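Beverage Studies 118: Spirits and Their Production
Unit 4 handout: Juniper spirits, from botanical to bottle
Instructor: Kerstin Wunderlich
Revised 4 April 2023

Read this before the tasting lab. It covers the material from both lectures on gin and replaces the older handout, which had the wrong strength limits for the U.S. market.

1. What counts as gin

Gin is a neutral spirit flavored mainly with juniper berries. In the United States it must be bottled at 40 percent alcohol by volume (80 proof) or higher. In the European Union the minimum is 37.5 percent. That gap matters to small producers who export, as they may need two bottling strengths for the same recipe.

The base spirit is usually made from grain, but grapes, potatoes, apples and molasses all show up. Because the base has been distilled to a very high strength, most of its original character is gone. Some of it survives. A grape base often feels rounder in the mouth, and a potato base can seem slightly oily. You will compare two of these in the lab.

Juniper berries are not true berries. They are small, fleshy cones, and they take more than one season to ripen. The main flavor compound to remember is alpha-pinene, which gives the pine and resin smell. Limonene, also present in citrus peel, gives a fresher note.

2. Main styles

London dry. The name describes a method and can be used for gin made anywhere. All of the flavor has to come from distillation with natural plant material. Nothing may be added afterward except water, more neutral spirit, and a very small amount of sweetening.

Distilled gin. Also redistilled with botanicals, but flavoring may be added after the still. Cucumber and rose are common additions, as both tend to turn dull when heated.

Compound gin. The flavor comes from steeping or from added essences, with no redistillation. Steeped versions often have a yellow or light brown color.

Old Tom. A sweeter style popular in the nineteenth century. There is no legal definition, so sweetness varies a lot from one producer to the next.

Genever. The Dutch and Belgian relative, made partly with malt spirit. It tastes closer to a light young whiskey than most students expect.

3. Getting flavor out of the botanicals

Steeping: the botanicals sit in the spirit before the still is heated. Times run from a few hours to two days. Long steeping pulls more from roots and seeds but can make citrus peel bitter.

Vapor infusion: the botanicals are held in a basket above the liquid, and the alcohol vapor passes through them. The result is usually lighter and more floral.

Many distillers use both — roots and juniper in the pot, flowers and peel in the basket. The Vultby dry gin in our lab set is made this way.

The distiller then makes cuts. The heads come off first and are set aside. The hearts are kept. The tails come last, and they carry heavier, earthy flavors that can taste stewed. Citrus appears early in the hearts, juniper and coriander in the middle, and roots such as angelica toward the end. A late cut therefore changes the flavor balance as well as the volume.

4. Case: the Brendale trial

Umesh Solanki visited the class in February and went over a trial he ran at Brendale. The recipe was the same for every run, with 23 grams of juniper per liter of base spirit. Only the cut point changed. In the first run he stopped collecting when the spirit coming off the still fell to 64 percent. In the second he let it run lower, and the tasting panel marked it down for a muddy finish. Najwa Saab's notes from that panel are in the course folder. Read them for vocabulary, and notice how seldom she uses the word "smooth."

5. Louching

Some gins turn cloudy when water or ice is added. The essential oils dissolve well in strong alcohol and poorly in water, so as the strength drops they come out as tiny droplets. It is harmless. Producers who want a clear drink can use fewer botanicals, chill filter, or bottle at a higher strength.

6. Before the lab

Read chapter 6 of the course text and the Tremex data sheet on coriander seed. Coriander is the second most common botanical in gin, and seed from different regions varies in how lemony it tastes.

Bring your own water bottle and a pen. Skip perfume and scented hand lotion. The lab is in Room 344, and Inger Egilsson will be running the pouring station.

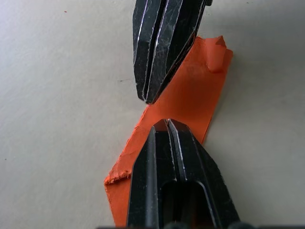 Score each sample for nose, palate and finish before you discuss it with your table. Add water to the second half of every pour and score it again. Sheets go to Parvaneh Nouri at the end of the session.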